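Surkden Tundo Limewash Paint
Mineral wall finish for plaster, brick and masonry

If you have ever stood in an old farmhouse kitchen and wondered why the walls look so soft, the answer is very likely limewash. We fell for it years ago while fixing up our own drafty place, and Tundo is the paint we wished we could have bought back then. It's made from aged lime putty, natural earth pigments and clean water, and it dries to a chalky, cloudy finish that shifts a little as the light moves through the day. Every tub is mixed to order in our Prornetti workshop, in small batches, and we still get a bit excited when a new color comes off the paddle!

There are 86 colors in the range, from barely-there whites to a brown so deep we argued for a month over whether anyone would want it (they do). The blue-grays are the ones people write to us about most. Go for two shades close together on the card if you like a mottled wall, and keep the ceiling flat and plain so the eye has somewhere to rest.

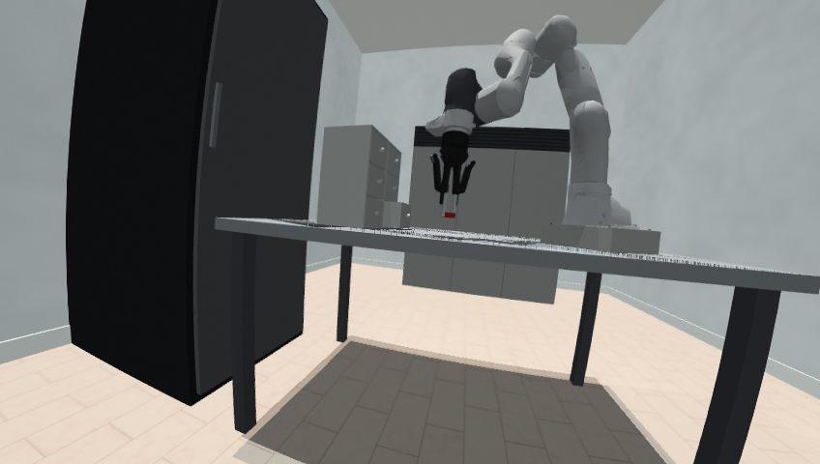
Mottled blue-gray walls with a beige-gray ceiling and a pale peach tile floor.

Putting it on is slow, pleasant work. Dampen the wall first with a garden sprayer, then brush the limewash out in loose crisscross strokes, keeping a wet edge and never going back over a patch that has started to dry. It will look thin and see-through at first and you may wonder what on earth you have bought. Give it a night. Lime brightens as it cures, and the second coat is where the depth comes in. Most rooms want two coats, a dark color over a light wall sometimes wants three, and new plaster drinks up more than you would expect, so please order a little extra.

For painted drywall you'll need our Zhong mineral primer underneath, one coat, left until the next day. Bare brick and lime plaster can go without. We don't recommend Tundo for glossy tile, metal or anything that gets leaned on by wet children. 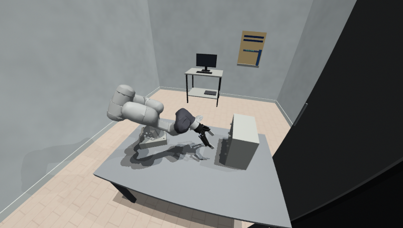 Choosing a white is harder than choosing a color, and we say that as people who have repainted the same hallway four times. Our whites run from chalk through oat to a soft bone, and each one changes with whatever you put beside it. Try your sample next to the biggest pale thing in the room before you decide. An off-white cabinet like the boxy one here, with its flat sides and plain top, can look quite creamy against a cool wall and almost gray against a warm one. Paint your sample on a big piece of card, prop it up behind the furniture, and look at it again after supper with the lamps on.

Details
Tub size: 6 liters
Finish: dead flat, chalky
Coats: two, sometimes three
Between coats: overnight
Clean up: water, before the brush dries
Storage: keep the lid tight and away from frost, use within 90 days of mixing
Colors: 86, plus custom matching on larger orders

Lime is caustic while it is wet, so wear gloves and eye protection, long sleeves too if you are a messy painter like us, and cover your floors well. Splashes on stone or wood should be wiped up right away with plenty of water.

Sample pots are available in every color and come with a strip of test card. Tubs leave the workshop once they have been mixed and checked, and June tends to be our busiest month, so do order early if you have a summer project in mind. Custom colors can't be returned, but unopened tubs from the standard range can.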